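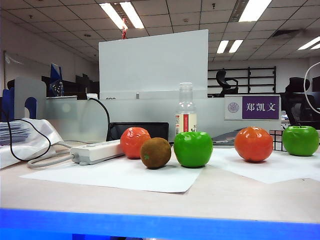
*Fake fruit on the desk, with the little mirrored puzzle cube keeping it company.*

## Desk finds, September

I've been collecting pretend food for over 20 years now (started with one plastic lemon, no regrets!) and every so often I lay a few pieces out and put them on this page. This month it's a small batch: tangerines, green apples and a kiwi. Most of my stuff comes from the Monday swap table at Ogilvie Hall, where you can fill a bag for 2 dollars if you get there before the coffee runs out.

The kiwi is my favorite by a mile. It has that fuzzy, matte look, and there's a tiny green star on it where the stem would be. Whoever thought of that deserves a raise.

I love how shiny the tangerines are, and the skin is a bit bumpy, like the real thing. I'd happily put one in a lunch bag and wait for the complaints.

The two apples don't match, by the way! One is a really bright green and the other is duller, more of an olive. I like the olive one better – it looks like something off a real tree.

Next month I'm doing bread. I have a pretzel from the old Forska shop that I've been dying to show you, and a bagel that needs a good dusting first.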